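Home | Sets | Notes | Downloads | Contact

# Jindell jar set – README

Short card for the jar with the hinged lid. Rushed, fix later. Part of the Rendemix kitchen-storage sets, August batch.

## What's in it

- 148 clips, one jar, one table
- 14 clips held back for testing – do not train on these
- notes file, one line per clip

The jar is clear, with a tan band at the top and a handle sticking out of the band to one side. Lid is see-through and hinged to the band. We call the band "collar" everywhere in the notes. Older Steiner notes say "ring", same part.

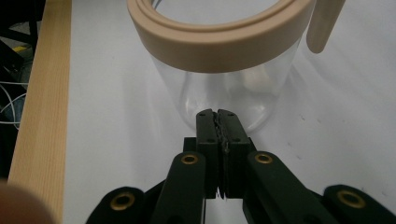 Jar upright on the white top, collar and handle at the upper end.

## Setup

White board on the table. Keep it plain, no cloth, no tray. Clear walls on a white ground are hard to see and that was the point of picking this jar. Expect soft gray reflections and pale shadows. If your labels drift, check the base first.

Before each clip:

1. wipe the jar, fingerprints show
2. jar back to the middle of the board
3. check the hinge clip is seated

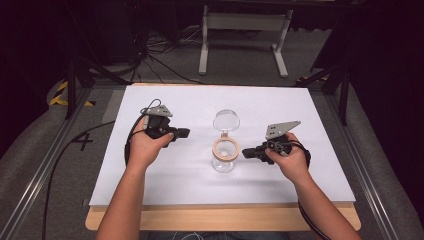 Lid state goes in column 6 of the notes file – open, shut, or "unsure". Use unsure when you cant tell from the clip. Dont guess from the clip before it. A lid tipped back and standing up counts as open.

## Parts and names

- **jar** – the clear body, base included
- **collar** – tan band
- **handle** – the tan piece out to the side, tag it separately from the collar
- **clip** – small piece at the hinge
- **lid** – the see-through part only

Collar and handle get two tags even when they look like one piece. Meron's first pass merged them and those tags had to be redone. If the collar is off the jar, tag it the same way and write "collar off" in the comment. Lid still joined to it? Tag the lid too.

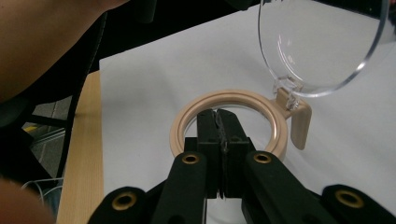

Collar flat on white paper, handle to the right, lid joined by the small clear clip.

## Known problems

- far rim of the collar drops out of view in close shots. Tag what shows, leave the rest
- glass base often gets a second outline. Only one is real, pick the outer
- shadow on the white tagged as part of the jar – still a few of these left, sorry
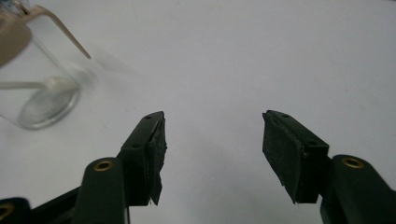 Jar partly out of view: keep the clip, mark it "partial". Same if only the base and one side show. Drop a clip only when no glass is visible at all.

## To do

- recheck the 14 test clips for merged tags
- swap "ring" for "collar" in the Steiner notes
- Jindell wants a second jar, size not setled yet

Contact: Rendemix data desk | © Rendemix | Back to top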